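Slide 6. Finger pads on the hand-held gripper

Pad care on the Wultlow units, notes by Edgars Paulauskas. Keep this to 4 minutes.

Garment work sheds lint, and lint on the blue pads lowers grip on thin hems. Wipe both faces every 40 picks. Use a dry cloth, no solvent. 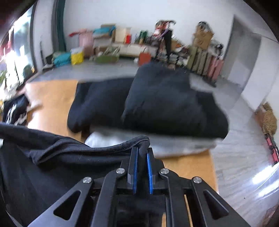

Replace pads as a pair. Mixed wear closes the fingers off center and the linkage takes a side load. Check the pivot caps at the same time; snug is enough.

Unit 2 reached 3,224 picks on one pair. Fidel Henríquez has the log if anyone asks.

Next slide: rail cleaning.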